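Participation in the Drekance Household Survey: Report on a Student Placement

Prepared by Marleny Huaranga
Placement supervisor: Priit Paulauskas

1. Background

Drekance is a rural township with one primary school, a grain depot and a scattered population living on unsealed roads. Its council surveys households every second year to obtain figures on dwelling occupancy, household size and the languages spoken at home. The results are used in planning the school bus route, the home care service and the mobile library.

Council staff had noted for several rounds that returns from the Condori district, on the eastern side of the river, were lower than those from the town centre. The placement was arranged so that a student could examine the reasons for the difference and recommend changes before the next round. The work was carried out between March and May under the supervision of Mr Paulauskas, who manages the council's records office.

2. Scope and method

The study was limited to Condori. The council's address list for the district contained 131 dwellings at the start of the placement. Each was sent a paper form and a reply-paid envelope, together with a letter explaining the purpose of the survey and the confidentiality rules that apply to it. An online version of the form was available to any household that preferred it.

Dwellings that had not replied after three weeks were visited in person. Visits took place on Thursday evenings and were conducted in pairs, in accordance with the council's field safety policy. Where a resident was at home and willing to speak, the interviewer offered to complete the form at the door. A short set of additional questions asked whether the original letter had arrived and whether any part of the form had been difficult to answer.

Names were removed from the forms once they had been checked. The working file was kept on the Nostolance records system, to which only the author and the supervisor had access.

3. Results

Completed forms were received from 96 dwellings. Most of these arrived by post. The online form was used mainly by households with school-aged children, and the doorstep visits were most productive among residents who had moved to the district since the previous round.

The additional questions brought several problems to light. Residents along Pornlow Road collect their mail from a shared bank of boxes at the highway turnoff, and a number of them reported that the letter had never reached them. The address list also included farm cottages that have been empty for some years. These had been counted as non-responding households in earlier rounds, with the result that participation in the district was understated.

Question 2 on the form caused the greatest difficulty. It asks for the number of people who "usually live" at the address, and respondents were unsure how to treat seasonal workers, children who divide their time between two homes, and students who board elsewhere during term. Some left the question blank. Others wrote an explanation in the margin, and these notes had to be interpreted individually by the records office.

Older residents raised a further matter. The form is printed in small type on grey paper, and several respondents over the age of 60 stated that they had asked a relative to read it to them.

4. Limitations

The study covered one district in one season. Visits were made during harvest on some properties, and residents who worked late may have been missed. The interviewers spoke English and Spanish only. No comparison was made with the town centre, where mail is delivered to the door.

5. Recommendations

The address list should be checked against the rates register before forms are mailed, and dwellings confirmed as vacant should be recorded separately. Letters for Pornlow Road should be delivered by hand. Question 2 should be accompanied by a definition of usual residence and by worked answers for the situations described in Section 3. The form should be reprinted in larger type on white paper.

The records office has accepted the first and third of these recommendations. The remaining two have been referred to the council for consideration with the next budget.

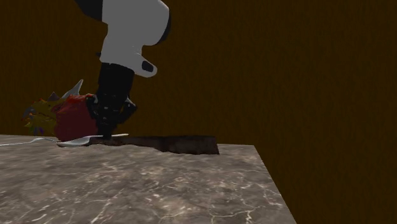 Copies of the revised wording for Question 2 are held at the records office and may be requested at the front counter during business hours.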